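Gripper comparison thread, 10 Aug 2022. Two arms, folding laundry on a table. I tried the Tinar fingers against the Drirkley fingers on the same clothes. Long one, numbers in the middle.

Setup first. Two small arms bolted to one rail on the front of the table, a camera on each wrist. Same motors both times, same controller, same power supply. The only thing I swapped was the fingers, and I re-zeroed the open position after each swap.

The Tinar fingers are stiff all the way to the tip. Flat pads, thin edge. The Drirkley ones have a bit of flex in the last part and a rubber pad that you replace when it wears out. Both sets came with the right hole pattern for my wrists so I did not have to print an adapter.

The task was kept simple. Pick up one layer of fabric at a waistband or hem, lift it, hold it, put it down. If it picked up two layers I counted that as a miss. If it pinched the table I counted that as a miss too and also said a bad word.

951 picks in total, split across shorts, jeans and a couple of dark tops. I got 612 clean ones. That is both sets of fingers together. I wanted to get to a bigger number but one of the Drirkley pads started to peel and I stopped there.

Where the Tinar set did better: anything with a thick edge. Jeans waistband, shorts waistband, pocket seams. The thin tip slides under the fold and the stiff finger does not bend away when the denim pushes back.

Where the Drirkley set did better: thin cotton lying flat. The soft tip can touch the table and drag a little, and that bunches the cloth up enough to grab. The Tinar tip just skates over it. If you turn up the down force to fix that, you scratch your table. Mine is scratched.

Jeans are hard for both. A folded pair is a stack of layers and the gripper does not know which one you want. Turning them so the opening faces the arm helps more than any finger I have tried.

Cameras. I had a Pretorius wrist camera on hand and compared it with the one I normally use. The Pretorius is sharper up close. It is also slower to start and the cable is too stiff for a wrist mount. Every time the wrist rolled, the cable pulled on the plug. I went back to my old one after 255 picks and stayed with it.

Speaking of cables, leave slack at the elbow. A big loop looks messy but it does not snag. Tying it tight along the link looks great until the first full reach. I learned this on the left arm.

Black clothes are still the worst case for the camera. With one overhead lamp the folds all come out the same shade and the edge finder picks a random one. A second lamp from the side helped. Changing exposure alone did not.

Controller is the Clorkus board, stock firmware. I run the grippers current-limited at 300 mA for fabric. Go higher and the stiff fingers leave a crease. Go lower and denim slips out on the lift. The soft fingers are less picky about this.

One complaint about the Clorkus. With both arms on one board, the second arm lags a little when they both move at the same time. You don't notice on single picks. You do notice when both grippers have hold of the same piece of cloth and one gets there early.

Two-arm work on the khaki shorts, one gripper at the waistband side and the other over at the far tip. Jeans and the black one are off to the sides.
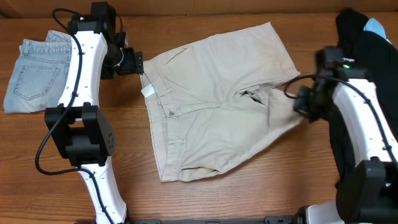
Reply from a reader: did you try one of each, stiff on the left and soft on the right? I run mixed fingers on mine and the waistband side always gets the stiff one.

I have not, and that is a fair point. It means two sets of gripper limits on the board, but that is only a config change. I'll put it on the list for September, along with new pads for the Drirkley set.

For now, if you only want to buy one set and you mostly do pants, get the Tinar. If it's mostly T-shirts, get the Drirkley and order spare pads with it. Pick log and the finger offsets go up when I have cleaned up the column names.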